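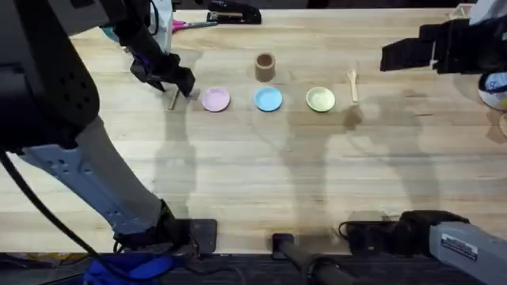
Page 14

Two-arm table setting: planner and perception software

Project report, February
Drindwood robotics lab, second-year group project

1. What we set out to do

Two arms, one table, a handful of small things to pick up and put somewhere else. The hardware was already there and calibrated by last year's group (mostly – see section 4). Our part was the software. Take a target layout from a text file, look at the table, work out which arm does which pick, move without the arms hitting each other, check the result.

The set we used most is three small plates in a row (pink, blue, green), a brown cup behind the blue one, a wooden spoon to the right and a thin stick on the left. In our logs this is "layout A". Stick goes to the left arm, spoon to the right arm, middle things go to whoever is free. We picked it as it needs both arms and leaves real choices in the middle.

2. How the software is put together

Four processes talking over a message bus. We called the whole thing Jelent, no reason, it was the first free name on the shared drive.

– Perception. Takes one overhead frame, finds objects, gives back a list with name, position, angle and a score.
– Task planner. Takes the list plus the target file, makes an ordered list of picks and places, gives each one to an arm.
– Motion planner. Sampling planner from the lab library, Illel. We only wrote the wrapper and the collision model for the second arm.
– Executor. Sends joint targets, watches gripper width, reports success or fail.

Each one can be restarted on its own. This saved us a lot of time and we should have done it from the first week instead of having one huge script.

3. Perception

Plates were easy. Flat colour, round, fit an ellipse and take the centre. The pink and blue ones never gave any trouble. The lime-green one is very pale and with the overhead light up full it washed out towards the colour of the table, so we had to loosen the threshold and then got false hits on the bright patch in the middle of the wood. Fixed by asking for a rim edge as well as a colour.

The spoon and the stick were the hard ones. Wood on wood. Colour is no use at all. We tried:

a) Background subtraction with a picture of the bare table. Works until somebody moves the lamp. Also the shadows of the arms come out as objects. In one log the planner tried to pick up the shadow of the left gripper.
b) Edge detection and looking for long thin shapes. Finds the stick, but also finds the joins between the planks, which are long and thin too.
c) A small segmentation network. We labelled 2,000 frames by hand, split between us. This is what we kept.

With (c) the stick angle is good enough to line the fingers up. Angle matters much more than position here, a few degrees out and one finger comes down on top of the stick and pushes it away.

The cup we treat as a circle at the rim. The dark inside helps.

4. Calibration

Each arm has its own base frame and both need to agree with the camera. The old calibration file had the right arm fine and the left arm off by a small rotation. You don't see it near the base. You do see it when the arm is stretched to the far half of the table, which is where all our objects are. We lost nearly a week thinking the perception was wrong. Redone with the Lauritsen board method from the lab handbook, and now the executor refuses to start if the calibration file is older than the last time the clamps were moved (someone has to type this in, so it is only as good as the someone).

5. Sharing the middle

First version: a line down the middle of the table, each arm stays its own side. Safe, boring, and fails as soon as something has to cross over.

Second version: both arms plan freely against a full model of each other. Planning got slow and about half the plans were silly, with one arm folding itself right back to let the other past.

Final version: a lock on the middle zone. An arm asks for the lock before entering and gives it back when the gripper is out and raised. While one works, the other can hover over its own side but not go in. The waiting arm has to hold at a raised pose above the table, we added that after a wait at low height blocked the camera's view of the spoon.

Deadlock happened once, both arms holding an object and both wanting the middle. Now the left always wins a tie. Not elegant.

6. Results

We ran layout A 100 times with the final version, with the start positions shuffled by hand between runs. 68 runs finished with everything where the file said. Of the rest, most were the stick (finger landed on it, or it rolled when touched). The spoon came next, gripped by the handle but turned in the fingers on the way. The plates failed only when picked too near the bowl of the spoon. Only 2 runs were stopped by the collision check and none by the emergency stop.

7. Things we would change

Close the gripper slower on thin objects. The gripper width check tells you it closed on something but not what, a second look with the camera after each pick would catch the twisted spoon. Write the log format down before writing the logger. Don't schedule the long run for a Sunday, the building heating goes off and so does the network.

Segmenation labels and the target files are on the shared drive under Jelent/final. Old ones are under Jelent/final_old, please don't use those.

Related reports
Gripper width sensing on soft objects
Camera-to-arm calibration with the Lauritsen board
Illel wrapper: notes for new users
Message bus timing tests

Contact the Drindwood lab office | Back to top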